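The Long Way Round to a Cheaper Electric Ute

Kirsten Þrastardóttir has her head under the tray of a 1998 farm ute, and she's laughing. The diesel came out on Thursday. In its place sits a motor you could carry under one arm (if you had a very strong arm), and she can't wait to show me how it bolts to the old gearbox.

Fulletham, the conversion shop she started with Mohcine Tahiri, now has nine people on the floor and a waiting list that runs well past February. Most of the customers are farmers, plus a few plumbers and one very patient surf school. They like their utes. They know every rattle. What they don't like is the fuel bill, and they've looked at the price of a new electric one and gone home again.

I love this corner of the car business! It's greasy and clever, and everyone in it will talk your ear off about battery boxes.

The kit they use comes from a small supplier called Reltimora, and it has changed the sums. A few years ago every conversion was a one-off, with the adaptor plate drawn up from scratch and the brackets cut by hand. Now the plate arrives in a crate with the motor, and Tahiri reckons a straightforward job takes him a fortnight. The finished ute gets 212 kilometres on a charge, which is plenty for a loop of the fences and a run into town for feed.

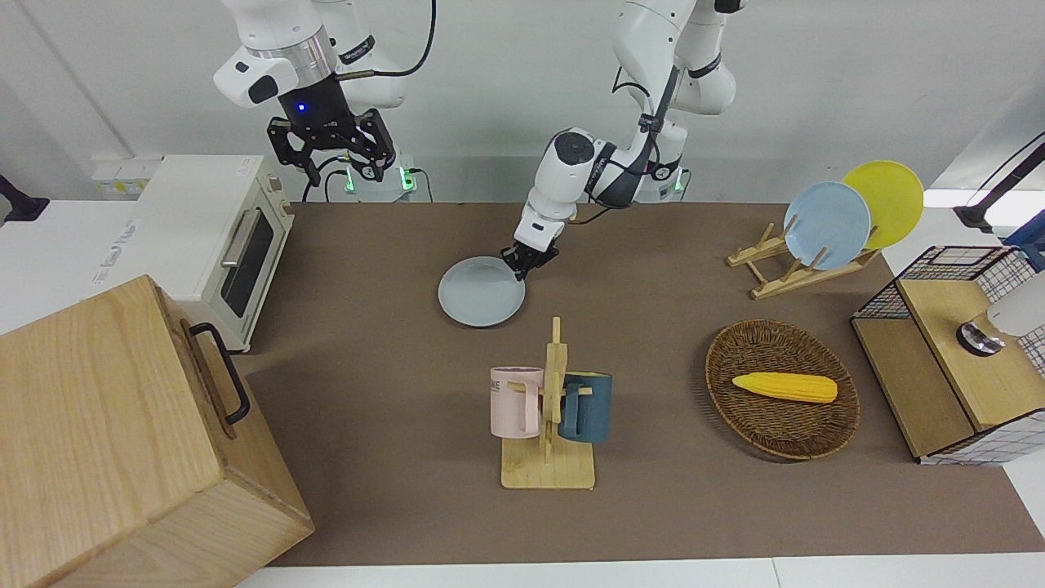
Range drops with a load on, of course. Tahiri put 700 kilos of gravel in the tray and drove up the quarry road to see what would happen, and he came back with less charge than he'd hoped for and a very big grin. "It pulled like a train," he says. "I did it again after lunch."

Paperwork is the slow part. Each vehicle needs an engineer's certificate before it can be registered, and Ilgın Yalçınkaya, who signs off most of Fulletham's work, is fussy about cable runs and even fussier about brakes. She sent the first ute back twice. The third visit went better -- she asked to drive it home.

The next job is a little delivery van with 4000 kilometres on a rebuilt engine that its owner no longer wants. Þrastardóttir has already found a buyer for the engine. She wipes her hands, hands me a torch and points at the gearbox mount, and we both crawl back under.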